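坐便器隐性漏水的排查与水箱配件更换

作者：Morena Marras
最后修订：5月13日

适用范围：落地式坐便器，水箱位于便池后方，顶部按压冲水。壁挂式、隐藏水箱式和无水箱电动冲水式不在本文讨论之列，其阀体结构差别较大，请查阅对应的安装手册。

本文分为四部分：判断是否漏水、区分漏水部位、更换排水阀密封圈与进水阀、清洁与复检。已经确认漏水部位的，可直接跳到相应章节。

一、隐性漏水的表现

隐性漏水指没有明显积水、也听不到持续水声的漏水。水从水箱缓慢流入便池，沿内壁下滑，最终进入排污管。常见的表现有：

夜间无人用水时，进水阀间歇性补水，每次持续几秒。
便池后壁出现一条固定位置的黄色或褐色水痕，刷洗后不久重新出现。
关闭全屋龙头后，水表的小指针仍在转动。
冲水力度比以前弱，水箱水位低于标记线。

单独出现其中一项不能确定漏水。水痕也可能由出水孔残留水引起，水位偏低也可能只是浮子调得过低。需要用下一节的染色法确认。

二、染色法

所需材料：食用色素（深蓝或深红均可），滴管，白色厨房纸。市售的示漏片也可以用，效果相同。不要使用油漆、墨汁或衣物染料。

操作顺序：

冲水一次，等水箱补满，进水声完全停止。
取下水箱盖，平放在铺有毛巾的地面。一体式坐便器的按钮通常与盖板相连，需先旋松按钮外圈再提起盖板。
在水箱中滴入色素，用干净的塑料棒轻轻搅匀。搅动时不要碰浮子。
用厨房纸把便池后壁擦干。
静置44分钟，其间不要冲水。

静置结束后，用另一张厨房纸贴在便池后壁的水线上方，停留片刻后取下。纸上有颜色，说明排水阀密封面漏水。纸上无颜色但水箱水位下降，应检查水箱底部螺栓、进水软管接头和箱体裂纹。水位没有下降，纸上也没有颜色，则水箱部分可以排除，继续检查楼内其他用水点。

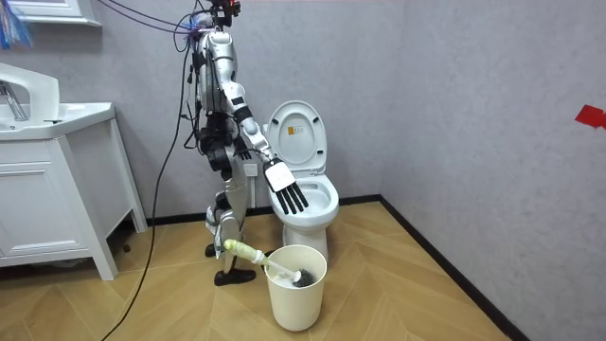
静置时间不宜缩短。密封圈老化初期渗漏量很小，时间太短时颜色往往没有流到水线位置，容易误判为正常。水硬度高的地区，密封面上的水垢会使渗漏时有时无，建议隔天重复一次，两次结果一致再下结论。

染色法结束后冲水两次，色素即可冲净。水箱内壁若留有淡色，不影响使用，会随后续用水逐渐消失。

三、区分漏水部位

3.1 溢流

水位高于溢流管口时，多余的水经溢流管直接进入便池。用手电照溢流管口，看到水面与管口齐平或有水流入，即为溢流。处理方法是调低浮子。多数进水阀侧面有一根调节螺杆，顺时针或逆时针的方向因厂家而异，每次转半圈，冲水后观察新的水位。合适的水位以箱体内壁的标记线为准；没有标记线时，使水面低于溢流管口2至3厘米。

浮子已调到最低而水位仍上涨，说明进水阀的阀芯关不严，转到第五节。

3.2 排水阀密封圈渗漏

关闭角阀，标记此时的水位（用铅笔在内壁画一道即可），等待的时间与染色法相同。水位下降并停在某一高度，该高度对应的部件就是漏点。水位一直下降到阀座附近，漏点在密封圈或阀座。水位停在中途，多为阀体侧壁开裂或小流量控制口未关闭，此时单换密封圈没有作用，需要更换整个排水阀。

3.3 进水软管与角阀

用干纸巾包住接头，几分钟后取下查看。纸巾潮湿时先区分冷凝水与漏水：冷凝水分布在整段管壁，漏水集中在螺母下缘。螺母处渗漏时，先关角阀，拆下软管检查垫片。垫片变硬、压痕过深或偏移的，更换新垫片。不建议在垫片接头上缠生料带，这类接头靠端面密封，螺纹不参与密封。

3.4 底座周边

底座与地面交接处有水，可能来自法兰密封圈，也可能只是清洗地面时的残留。把交接处擦干，沿边缘铺一圈干纸巾，冲水数次。纸巾在冲水后变湿，且有异味，应判断为法兰密封失效。更换法兰需要移动坐便器，工序较多，另文说明。仅地面清洗残留的，检查玻璃胶是否有缺口，清除旧胶后重新打胶即可。打胶前地面应完全干燥，旧胶用塑料铲去除，金属刀片容易在釉面上留下划痕。我用的是 Curkine 中性防霉胶，表干后当天不要沾水。 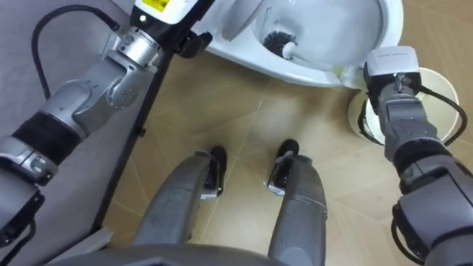 四、更换排水阀密封圈

工具：平口螺丝刀，海绵，水盆，毛巾，细砂海绵，手电。

备件：密封圈。购买前先取下旧件量外径和内径，只凭品牌型号购买常常不合适，同一型号的不同批次可能配过两种阀体。Ekow Sarpong 在 Korletey 做配件库存时整理过一份对照表，里面同型号、不同尺寸的情况占了相当一部分，他的建议是带着旧件去柜台比对。

步骤 1 关闭角阀，冲水排空水箱，剩余的水用海绵吸出。

步骤 2 旋转排水阀上半部分。多数产品逆时针转动一个小角度后可以垂直提起。转不动时检查是否有卡扣，不要用钳子夹住塑料筒硬转。

步骤 3 将取出的阀体倒置，密封圈位于最底端。用手指沿一侧拨出，避免使用尖锐工具，以免划伤卡槽。

步骤 4 检查旧圈。表面发黏、边缘起波浪、用手指擦过后留下黑色痕迹，都属于老化。旧圈状态良好而仍然渗漏的，重点检查阀座。

步骤 5 清洁阀座。用手指沿阀座内沿摸一圈，应当连续、光滑。有颗粒感的，用浸过白醋的布敷一会儿，再用细砂海绵轻擦。阀座有缺口的无法修复，需更换整套排水阀。

步骤 6 安装新圈。注意正反面，多数产品带凸缘的一面朝向阀体。圈应平整落入卡槽，没有扭转。不要涂凡士林或润滑脂，矿物油类会使橡胶溶胀。确需润滑时使用硅脂，薄薄一层即可。

装回阀体，听到或感觉到卡扣到位后轻提一下，确认不会脱出。打开角阀，补满后冲水几次，再做一遍染色法。

连接按钮的顶杆或拉线也需要检查。顶杆过长会一直压住阀体，使密封圈不能完全落下，表现与密封圈老化完全相同。盖板盖好、按钮未按下时，顶杆与阀体之间应留3毫米空隙。Remzi Karabulut 指出，双按钮结构的两根顶杆长度可能不同，拆下时应分别做标记，装反后小冲会变成大冲，同时伴有轻微渗漏。

五、更换进水阀

适用情形：浮子调到最低仍溢流；补水时间明显变长；补水时有尖锐啸叫；关水后仍有滴水声。

补水变慢但无其他症状时，先清洗进水口滤网，大多数情况下清洗后即可恢复。滤网位于进水阀底部螺纹内，关闭角阀、拆下软管后可用镊子取出，以清水冲洗，装回时方向不变。

需要更换时按下列顺序进行：

关闭角阀，排空水箱。水盆放在软管下方。
拆下软管与进水阀连接的螺母。
一手在箱内扶住阀体，另一手旋下箱底的固定螺母。阀体跟着转动时，在箱内一侧加力，不要让阀体碰撞箱壁。
取出旧阀，擦净开孔两侧。
比较新旧阀高度。可调式进水阀先调到合适高度再装入。
装入新阀，密封垫位于箱内一侧，箱底一侧只放平垫和螺母。
用手拧紧螺母，再用扳手转四分之一圈。陶瓷开孔处不能承受过大的力，过度拧紧可能使箱底开裂。
接回软管，打开角阀，观察接头。

补水细管应插入溢流管口上方的卡座，管口不要伸到水面以下。管口浸入水中会产生虹吸，造成水箱反复补水。这一错误在自行更换后的返修中很常见，染色法也检查不出来，因为水是经溢流管离开的。

关于备件选择：我试用过 Kevel 和 Jollow 两种可调进水阀。前者滤网容易取出，补水声偏大；后者较安静，但锁紧环需要两只手操作，在较窄的水箱里不太方便。两者的密封垫不能互换。

六、清洁

配件更换后应清洁便池，否则旧水痕会妨碍后续判断。次序为先内后外：先处理出水孔和便池内壁，最后擦拭座圈、盖板与箱体外表面。

出水孔藏在边沿下方，可用小镜子检查。孔口被水垢缩小后，冲水会偏向一侧。用厨房纸浸柠檬酸溶液，塞在边沿下方，保持湿润，过后用弯头小刷逐个疏通。

便池内壁的水痕先降低水位再处理，否则清洁剂被稀释，作用有限。降低水位的办法是关闭角阀后冲一次，再用马桶刷在排水口附近快速推压几次。倒入清洁剂，按产品标签规定的时间停留，然后从上向下刷。

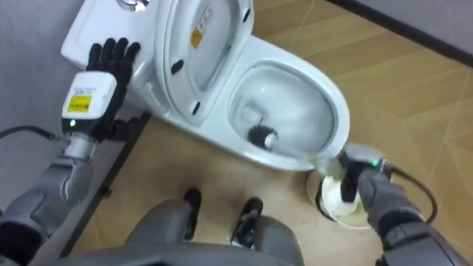
用马桶刷刷洗便池内侧，刷洗时座圈与盖板保持掀起。

注意事项：

含氯清洁剂与酸性清洁剂（包括白醋、柠檬酸、洁厕灵）绝对不能混用，混合会释放氯气。更换清洁剂种类之前，应彻底冲净，并保持通风。
水箱内不要投放含氯洁厕块。氯会加快橡胶密封圈老化，部分厂家将其列为不予保修的情形。
不要用钢丝球或粗砂纸处理釉面。釉面一旦失去光泽，污垢附着会更快，且无法恢复。
浮石条只能在完全浸湿的状态下使用，并先在不显眼处试擦。
马桶刷用后应沥干再放回。刷头变形或露出金属丝的应立即更换。

座圈铰链处容易积垢。带快拆按钮的座圈可整体取下清洗；不带快拆的，掀开铰链盖，松开螺栓后清理，再对正拧紧。塑料螺栓用手拧紧即可。

按钮与盖板之间的缝隙用湿布包住塑料卡片擦拭，不要向缝隙内喷洒清洁剂，液体进入后会使按钮回弹变慢。

七、复检与记录

维修完成当天做一次染色法，一周后再做一次。新密封圈需要经过若干次冲水才能与阀座贴合，当天出现极轻微的着色不一定代表安装有误，一周后仍有着色则应返工。

复检时依次查看：

角阀与软管接头，干纸巾无湿痕。
水箱水位与标记线一致，补满后水面静止。
按钮按下后能自行弹回，大小冲区分明显。
便池后壁擦干后保持干燥。
底座周边无水，用手轻推便体无晃动。 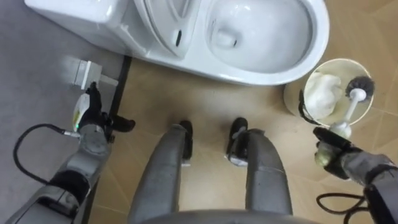 八、常见问题

换了新密封圈，渗漏反而更明显

多为新圈装反或扭转，其次为尺寸偏小。取出阀体重新检查。仍无改善的，把旧圈装回对比：旧圈渗漏量较小时，可确定新圈规格不符。

角阀关不严

长期不动的角阀阀芯可能卡滞。不要用加力杆硬拧，先关闭入户总阀，再更换角阀。更换后每隔半年转动一次，可减少卡滞。

补水时管道振动

先把角阀开度调小，观察振动是否消失。消失则说明水压偏高，可保持该开度使用。没有变化的，检查软管是否碰到墙面或箱体，以及进水阀内的膜片是否变形。Ekua Ackah 来信补充，她遇到的一例由楼内减压阀故障引起，单户内部无法解决，需要联系物业。

冲水后便池水位逐渐下降

与水箱无关。多为排污管存水弯处有纤维类异物，形成毛细作用，将水慢慢引走；也可能是便体内部暗裂。先疏通，疏通后仍下降的，考虑更换便体。

密封圈多久更换一次

没有统一的周期。水质较软、不使用洁厕块时，5年以上仍完好的并不少见。可以每年做一次染色法，以结果决定是否更换。

修订记录

3.2 节增加水位停在中途时的判断方法。
第四节增加顶杆空隙的要求。
第五节补水细管的说明由 Ewurabena Abubakari 校对。
法兰密封圈更换一文计划于6月发布，届时在 3.4 节加入链接。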